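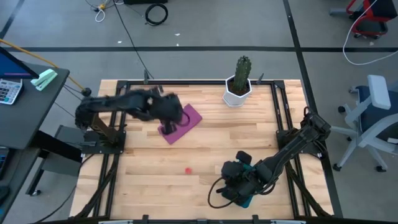 A Saturday in Cadville: the open day at the Ondiler blanket mill

I live in Merrick since two years and I had never gone to Cadville, although the train takes less than an hour. For me it was only a name on the timetable. Then my neighbour put a paper in my letter box about the open day on October 25, 2025, and I decided to go, mainly for the blankets. My grandmother was a weaver in her village and I wanted to hear big looms one time in my life.

Getting there

I took the early train and arrived when the bakery opposite the station was just opening. I recommend the cheese scone. From the station you walk along the river on the left side. The right side looks shorter on the map, but the footbridge is closed for repair and you must come all the way back. I know this because I did it.

The mill is four storeys of dark brick with very tall windows. Entry was 12 dollars for adults and free for children. You could pay by card at the gate, but for the tea room they wanted cash.

The sorting floor

We were divided into groups and ours was led by Ngaio Hapeta. She spoke slowly and clearly, and I was thankful for it. On the sorting floor the fleeces are opened and the dirty edges are pulled away by hand. The smell is strong, a little like a wet dog and a little like candles. She let us put our hands in the wool, and afterwards my skin was soft the whole day from the grease.

I learned there that the wool of the belly and the wool of the shoulder do not go to the same product. The shoulder is the better one. I had thought a sheep is a sheep.

Carding and spinning

The carding room is the warmest part of the building. The wool goes in like dirty cotton balls and it comes out as a thin veil, so thin that you can read a newspaper through it. The veil is then split into soft ropes, and the spinning frames give them the twist. A man in our group asked why the mill does not buy the yarn ready made. Ngaio answered that they tried it in the nineties and the blankets came back from the customers with small balls on the surface.

The weaving shed

This was the reason of my visit. Everybody receives ear plugs at the door, and even with them you feel the looms in your teeth. More than 400 blankets leave the shed in a good week. The oldest loom, number 51, is used only for the narrow scarves and it has a bent foot pedal which is shiny from so many shoes. My grandmother's loom was of course much smaller, but the movement of the shuttle was the same, and I stayed there until the next group had already come in.

After weaving, the cloth is washed and then brushed with rollers to lift the hair. Before this step a blanket feels like a coffee sack. I touched one of each and I would not have believed that it is the same cloth.

The shop and the tea room

The shop has a table with seconds, where the mistake is marked by a piece of red thread. I bought a grey and green one for the sofa. I have searched for the mistake at home and I found it near the fringe, a place where one thread is double. The full price blankets are beautiful but too expensive for me this year.

In the tea room there was pumpkin soup, and a long queue for it. They sell also Bamodine, a local ginger drink in a brown bottle. It is very sweet at first and then it burns. I drank half and took the rest home for a colleague.
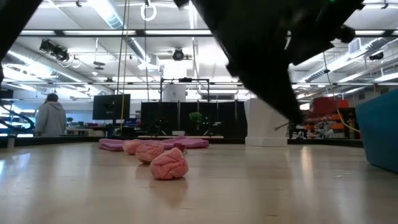
Lindsay Waaka wrote to me, after reading the first version of this page, that I should have asked to see the dye house, because it is the best room in the mill and the guides will open it if the group is small. Lindsay goes every year, and says that in May there is a second open day with fewer people, when you can also bring your own old blanket to be brushed again for a small fee.

I answered that I did not know there was a dye house at all. It was not on the paper. So I must go again in May, and I will take my grandmother's blanket with me, if my sister agrees to send it.

Some practical points for those who want to go:

The last train back to Merrick leaves before dinner time on Saturdays, so check it in the morning.
Wear closed shoes. A lady in sandals had to wait outside the carding room.
There is a lift, but it goes only to the second floor, and the sorting is on the third.
The tour takes 2 hours and there is nowhere to sit until the tea room.
Photographs are allowed everywhere except at the design desk.

On the way home I sat with the blanket on my knees, and the woman across from me asked what I had paid for it. She had bought the same one without the mistake.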